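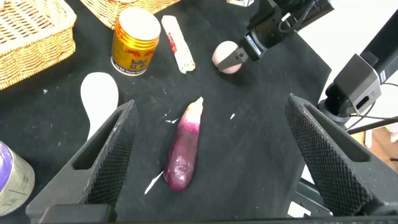
Bradau Flelercombe wicker baskets, the pair: reviewed by a sceptic

Posted November 24, 2024 by Pushpa Tomar

I have owned a great many baskets and have not been improved by any of them. Every few years somebody persuades me that the trouble with my kitchen is a lack of wicker, I hand over the money, and a month later the basket is on top of a cupboard with a phone charger and a dead torch in it. So when Meenakshi Garg, who edits this site and pays for the biscuits, asked me to live with a pair of Flelercombes from Bradau, I said yes in the tone you use for a dental appointment.

They cost £21 for the two. I have had them for nine weeks.

What you get

Two baskets, one inside the other, in a cardboard sleeve telling you that the weave follows "a market pattern of 1860". I have no way of checking this and neither, I suspect, has Bradau. What the market was selling, or where it was held, the sleeve keeps to itself.

They're rectangular, light tan, and have a curved handle at each short end in a pinker shade of the same sort of colour. Whether the pink is deliberate I couldn't say. I've grown fond of it in the way you grow fond of a neighbour's extension.

There are no instructions, although there is a small card advising you to keep them away from "prolonged damp", advice I would pass on to anyone.

The plan

My shopping comes home in a state of total democracy. Bin bags travel with peaches, washing-up brushes get in among the sausages, and whatever is at the bottom has been sat on by whatever is at the top. Then it all goes on the table and stays there until someone wants to eat.

The idea, which is Meenakshi's and which she will mention to you if you meet her, is that you put the two Flelercombes at the back of the table and sort into them as you unpack. Household things in the left, food and drink in the right. Then you carry each one to where it's going. The food basket goes to the fridge and the larder shelf, the other goes under the sink, and you have made two journeys across the kitchen when once you would have made a dozen, most of them with a single onion.

I put a black cloth down first to save the table. I'll come back to the cloth.

Sorting into them

This is where I expected to start complaining, and I did manage a little. The sides are high enough to keep a round thing from rolling out and low enough that you can see what you've got. An aubergine, the most awkward shape in the vegetable kingdom (shiny, bent, heavier at one end, stalk at the other like the handle of something that has come off), goes in diagonally and stays there. On a bare table mine has always headed for the edge.

Tall things are less happy. A tall can will lean on the rim with its top sticking out, and it'll be perfectly secure until you pick the basket up by the wrong end, at which point you will be introduced. Lay cans flat if you can. Obviously don't do this with one that's open. I have done this with one that was open, and wicker is not a material that gives back what it's been given.

The household side behaves better, mostly for want of anything tall in it. A roll of bin bags stands up by itself. A small saucepan sits level enough with its handle pointed into a corner, and that turns out to be the only sensible place for a saucepan handle in a basket. Put it anywhere else and it catches your sleeve. The little brush lies along the bottom and is forgotten until last, as it would be anywhere. 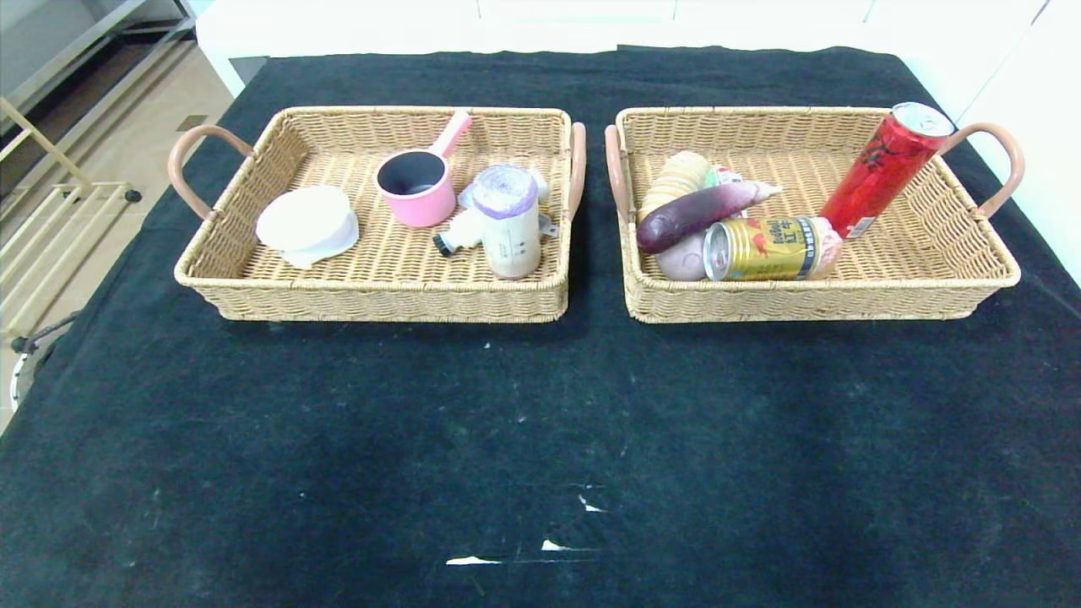
The overcrowding question

You'll notice the two sides don't fill at the same rate. The left has room to spare and the right looks like a railway carriage in May. Aubergine across the middle, gold Red Bull on its side in front, a sausagey item tucked in next to it, something yellow and corn-coloured doing its best at the back, and the tall red can propped up by the handle.

This has been the pattern all along. I buy more food than cleaning products, and I'm not prepared to change that for the sake of symmetry. Bradau only sells the Flelercombe as a matched pair, so you can't have a big one for food and a small one for brushes, although anybody who has ever unpacked a week's shopping could have told them that was the set to make. I did try moving the drinks over to the left to even things up. It looked tidier and meant I put a can away under the sink, where I found it the following week, so the drinks went back.

Carrying

The handles are comfortable and well placed if you carry the basket in front of you with both hands. One-handed is possible but the load slides to the far end and so, in spirit, do you. I filled the food basket with potatoes, weighed it on the bathroom scales at seven kilos, and walked it round the kitchen several times. It creaked at the first corner and then got on with it. Nothing has come unwoven so far.

Against the Nigam

The obvious rival is the Nigam crate, which I used all last winter. The Nigam is plastic, stacks properly, wipes clean in one go and has all the charm of a hospital appointment letter. If you spill things, buy the Nigam. It is also the better choice if you want to store the pair full, one on top of the other, as the Flelercombes only nest when they're empty.

Omex does a wire version that I can't recommend for anything smaller than a grapefruit. Brushes poke through it. So do fingers.

Where the wicker wins is that I've left it out. The Nigam went back in the cupboard after every shop and then, one week, it didn't come out again. The Flelercombes live on the table and people put things in them without being asked, including people I had given up on.

Grumbles

Crumbs and onion skin get into the weave and need to be knocked out over the back step. A stiff brush gets the rest.

The price has already gone up once since I was first sent the link.

And the cloth. This isn't Bradau's fault, but if you follow the plan exactly as I did, be warned that a black cloth shows every speck of white lint in the county. I shake it, I put it back, and the specks are there before the baskets are. Get a pale one. Get a patterned one. I've been told there's a roller for it and I have declined to know more.

Who they're for

Anyone who unpacks on a table and then wanders off. Anyone with a long walk from table to fridge. They're no good to you if you have narrow worktops, as they want a fair bit of depth and one on its own defeats the purpose.

Score

Four out of five. I've taken the last point off for the matched sizes, and would give half of it back for a bigger food basket. Meenakshi wants hers returned by the end of the month. I've told her the aubergine is still using it.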